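Notebook, August, 4:40 pm

Wrote up the handling rules for the folding task today, before the details drift. Skarero wants one page, so this is the short form.

1. Start from a pile nobody has tidied for us. Log it as found.
2. Both grippers open before the first approach. Check the blue pads for lint.
3. One layer at a time, by the edge or a corner. No pinching through two layers.
4. Fingers never close on the bedding. If they do, mark the take and keep it – don't delete.
5. Wipe pads every 41 takes, log the number.

Target is still 1000 takes for bedroom cloth, 2000 with the Tanoli set added.
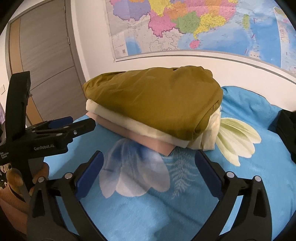 Olive cloth on the blue bedding, front gripper open.

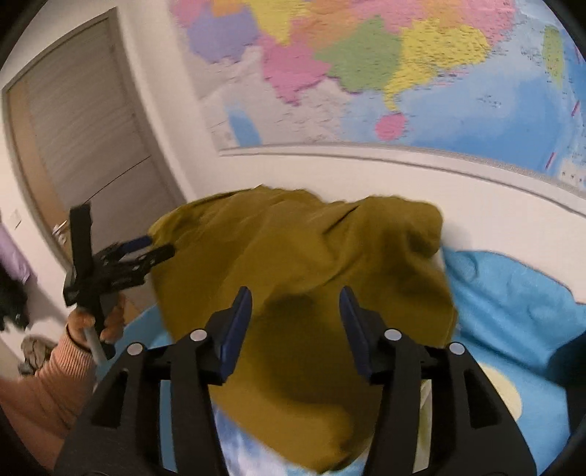
Kirsty Mowat disagrees with rule 4 as written. She says a marked take is no use unless the mark says which hand closed, and she wants left or right noted on the spot, before the next approach. Fair point. Added to the rule.

Still open: whether rule 3 holds for thick quilts, where finding one layer eats most of the take. Will go through the first 100 with Lewis Cowie and see how many break it. Pad wear sheet goes in the Nerkari folder – old one is out of date.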